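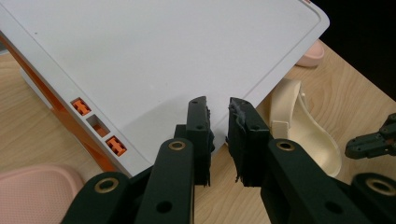 3.2 The hand tool and the bench

Figure 2. Approaching a corner of the white board with the hand-held gripper, two fingers upright, on the wooden bench at Braltby.

The tool was built in the shared workshop at Braltby, mostly over evenings in March, and we should say at the outset that it owes a great deal to the patience of the other members, who gave up their bench to us far more often than the booking sheet allowed. Ardalan Kiani drew the linkage and Safta Matei reworked it twice, once to make the arms stiffer and once so that it could be put together with the few hand tools we had to hand.

Each finger stands at the end of a set of dark green plastic bars, with brass bushings fitted at some of the holes (Figure 2). Our first version, which we called Uleck, ran without any bushings at all, and the holes wore oval after 15 sessions — a lesson we might have learnt sooner had we asked Holger Halvorsen, who has been mending bicycles two benches along for years and was very kind about it.

The inner faces of the fingers carry soft black padding. It grips smooth plastic well but frays, and the ragged edges in Figure 2 are typical of the state in which most of our recordings were made. We did try fresh padding for every session, and gave it up because people had to learn the feel of the tool all over again each time.

For the objects we wanted things with awkward edges and plain, pale surfaces. The white board, with its orange underside and the small openings along its side, became a favourite. A corner gives the fingers something definite to close on, but the board is wide enough that a grip taken there lets the far side sag unless the second tool comes up to help. Of the 3,205 recordings kept for the study, 365 begin at a corner of this kind, and we treat them separately in Section 4.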